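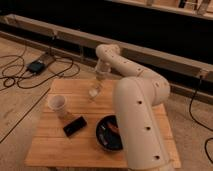

Slide 1. Arm at the table, clear cup in the air.

Speaker notes: Buying the second arm. Planning and budget talk, Rustovport office, December.

Slide 1 — opening

Leave the slide up while people sit down. Say who I am and that I run equipment planning for the Flalano project. Twenty minutes of talk, then questions.

The job on the slide is the one we get asked about most. Small table, cups, a bowl, one arm clearing and sorting. It looks like a cheap setup. Ask the room to guess what share of our money went on the arm itself. Take two or three guesses and move on. The answer comes on slide 4.

Slide 2 — what we set out to buy

Our first request was one line long. It said "robot arm, with gripper." Purchasing at Preda sent it back, and they were right to. We had not said how heavy the things were that we wanted to lift, how far the arm had to reach, or where it was going to stand.

The second request took us a month. What went into it:
Heaviest item to be lifted, full and empty.
Distance from the base to the far corner of the table.
Floor space, measured with the table in place.
Power outlets, and how far away they are.
Who will switch it on in the morning.

Pause on the last one. We left it blank on the first draft and it cost us later (slide 6).

Slide 3 — the objects

Point back at the cup. Clear plastic and clear glass are hard for a lot of cameras. A dark bowl is hard in a different way. If your real work has clear cups in it, put clear cups in the vendor trial. We ran our first trial with colored blocks because the vendor brought colored blocks, and it told us very little. The trial at Barnholm was done with their own dishes and it was much more useful.

Also mention shiny flat things, phones and so on. People leave them on tables. Decide before you buy if the arm is meant to pick them up or stay clear of them. That changes the gripper and it may change the price.

Slide 4 — where the money went

Pie chart. The arm is less than half. Read the slices in order of size: arm, staff time for setup, gripper and spare fingers, computer, camera and mounts, cabling, table.

Stop at cabling. We spent $884 on cables, clips, power supplies and floor covers in the first year. There was no line for it in the budget at all. It came out of office supplies until somebody noticed. Our current plan gives it a line of its own.

The table was $207. A heavier one would have been better. When you buy the table, check the height against the arm base before you order, and buy it at the same time as the arm so it lands in the same budget year.

Slide 5 — space

We planned for the table and forgot the space next to it. The arm needs room to swing, and a person needs to get behind it to reach the plugs. Put tape on the floor at full reach before signing anything. It takes ten minutes.

If someone asks about fencing: it depends on the arm, the speed and the site. Get your own safety review and budget for it. Don't quote ours.

Slide 6 — people

Setup took 4 weeks of one person's time. Daily running is less than an hour, but it is every day, and it has to be in somebody's job. In our first spring it was in nobody's, and the arm sat idle for most of it.

Slide 7 — the second arm

We are asking for the same model again. Reasons to give if pushed: same spare parts, same training, and the mounts already fit. A newer model would be faster, and at our volume speed is not what holds us up.

Reserve of $3,000 on top for the first year. Last time we had no reserve and had to wait for the next round to replace a gripper — skip this part if time is short.

Slide 8 — dates

Quotes in by the end of January. Site check at Barnholm in February. Order in March if the money is approved, and delivery is the vendor's guess, so don't promise a month.

Go back to slide 1 for questions. The handout with the request form is by the door, and the blank version is on the Flalano shared drive.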